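The Planner Is Confident

The number on Conneely's screen was 453, and he wanted Sorcha Hegarty to admire it.

"Four hundred and fifty-three clean placements," he said. "Out of how many?" she asked, and he scrolled up as if the answer might have moved.

She had been sent to Plulidlow to sign off the new perception stack or to refuse it. The old one had been written by people who left, and it stopped whenever a wire on the rack looked like another wire. The new one, which the firm called Petier, did not stop. It gave every object a pose and a confidence, and it handed both to the planner, and the planner believed whatever it was told. That was what bothered her. She had worked with software like that before, and with one or two managers.

"Show me a handle," she said.

"It's good on handles."

"Then it won't mind."

He opened the log for run 43 and let it play at half speed. The confidence sat in green at the top of the screen. It hardly moved as the wrist came down, and she found she was watching the number and had to make herself look at the mug. 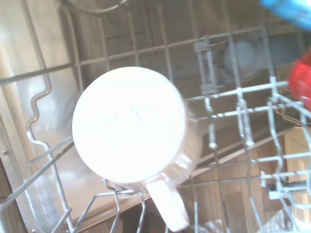 Too bright, Léonie Bailly said down the speaker from the Kenton office, where she had the same log open. The base had gone nearly to plain white and there wasn't much left on it to measure, so she wanted to know what the estimator was holding on to. If it was the handle, fine. If it was the circle, then the circle would look the same whichever way the mug was turned, and the green number meant very little.

Conneely said the model had learned handles.

"Learned them from what?" said Sorcha.

"From 700 runs."

"In this lab?"

"In this lab," he said. "Under these lights."

She asked him to pull up the pose covariance. He had to hunt for it. Somebody had switched the topic off in October to save disk, and the launch file still had a comment promising to put it back. When it came up, the rotation about the vertical was wide open – nearly the whole circle – and the confidence above it was still green.

"So it knows where the mug is," Léonie said, "and it's guessing where it points."

"It guesses well," said Conneely.

Sorcha wrote that down, word for word, and saw him notice. She wasn't trying to be unkind. She liked the code. It was tidy, it had tests, and 9 of them even tested something. But the planner took one number where it needed six, and no one had made it ask for the others.

"Put the covariance into the planner," she said. "Let it refuse."

"It'll refuse all the time."

"Then you'll know how often it should have."

He looked at his 453 for a while. Then he opened the launch file, found the comment and deleted it, and began to type in the line underneath. Léonie asked whether anyone was going to tell her what was happening. Sorcha pulled a chair over and read the line out to her as he wrote it.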